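3. Student Setup and Task Protocol

3.1 Course context

The bimanual tabletop task was developed in the Zernia project course, a one-semester elective in which student teams assemble a two-arm workcell, record teleoperated demonstrations, and train a policy on them. The team considered in this section (Girard, Vachon, and Robichaud) began recording in March, after the arms had passed the joint limit and cable clearance checks given in Section 2. Each episode is driven by one operator, while a second student resets the objects and logs the outcome. Every operator completed 11 practice episodes before any data were kept. 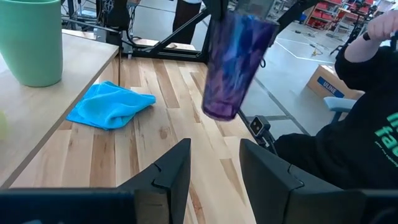
Figure 2. Wrist view (top) and fixed view (bottom) of the workspace with the object set.

Object selection followed two criteria: the items had to be available in any household, and they had to differ enough in grasp geometry that a single approach angle would not serve for all of them. Drinkware met both criteria at low cost. The tapered tumbler with the faceted purple and blue surface was included for its finish, as glossy patterned surfaces had produced unstable keypoints in the Stonau baseline. The mint-green cup has a smooth matte wall and served as the contrasting case. The crumpled blue cloth adds a deformable item with no fixed outline, and its shape was not controlled between episodes. Policies were evaluated on object position only, and no attempt was made to estimate cloth state.

3.2 Recording and filtering

Wrist streams and the fixed stream were synchronized in software by the Grirkeck logger. Episodes in which any stream dropped more than 3 consecutive frames were discarded. The remaining set was capped at 2000 episodes, of which 1000 were held back for the ablation in Section 5. Labels were entered by the student at the reset station and checked by Hijazi, who did not operate the arms. Disagreements were resolved by replaying the fixed stream at half speed.
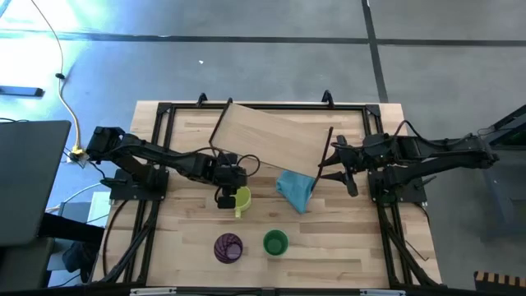

Discarded episodes were kept on disk with a reason code, which allowed the filter to be rerun when the threshold was changed late in the semester. The change had little effect on the episodes retained for training. It did alter the held-back set, and all results in Section 5 use the later version. Bélanger repeated the training runs with the Chan action encoder under the same split; those runs are reported separately because the encoder uses a longer action horizon.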